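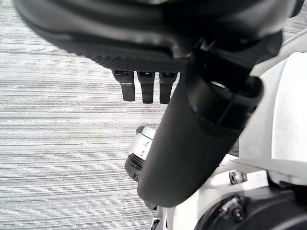

The pile on the sofa, and where it ought to go

By Janelle Dizon

Every home I have lived in has had a chair or a sofa that was really a wardrobe. You come in, you shrug something off, you drop it on the nearest soft surface, and there it stays until somebody wants to sit down. In my mother's house it was the armchair by the telephone, and I don't think I saw the whole of its seat until I was seven. In mine it is a pale grey loveseat, which I bought in March after months of dithering and which has been under something or other ever since.

I grumbled about this to my friend Imelda Soriano over a very long lunch, and she asked, quite gently, how far it was from the sofa to the nearest hook. I had to go home and look. The hooks were in the hall, behind a door, beneath everybody's winter coats. No wonder! So I moved the coat stand into the sitting room, right beside the loveseat, and I have been surprised at what a difference it makes to have somewhere to hang a thing within arm's reach of where you take it off.
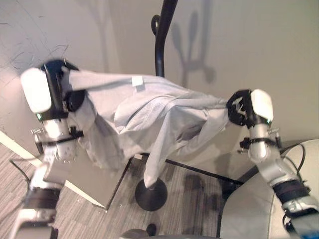 Should you fold a soft top or hang it up?

It depends on the weight. Thin, light things can go on a hook for a day or two without coming to much harm, but heavy knits stretch at the shoulders and are happier folded in a drawer.

Whichever you choose, do give the thing a proper shake first. I used to skip this, and then wonder why I looked as though I had slept in my clothes. Take it by two ends, hold it well away from you, and let the middle drop. Anything that has spent the night in a heap will have creases in places you wouldn't expect, and a minute of smoothing with the flat of your hand saves getting the ironing board out (mine lives behind the freezer, so I will go to some lengths).
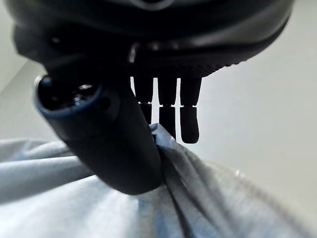
If there is a loop sewn inside the neck, use it. If there isn't, and on so many things now there isn't, you can sew one in with a bit of ribbon while the kettle boils. My aunt Trinidad Ignacio did this to everything we owned, school jumpers and bath towels included, and I still come across her tiny stitches when I turn an old collar inside out.

A word about the stand itself. Look for a heavy base, and put your bags on the lower hooks if it has them. Spread the coats evenly, or one wet afternoon the whole lot will come down across the rug and frighten the cat.
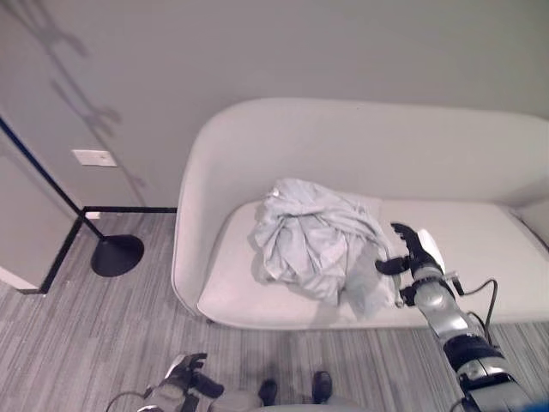 3 min read

As for the sofa, I have made my peace with it being used a little. A throw may live there, and so may one cardigan, provided somebody is coming back for it before bedtime. Anything still on the cushion when I go round switching off the lamps gets hung up, and I run the soft brush over the seat while I'm there, as pale upholstery does show every thread. Imelda came for supper last week and sat straight down without moving so much as a sock. She put her own coat over the arm, mind you.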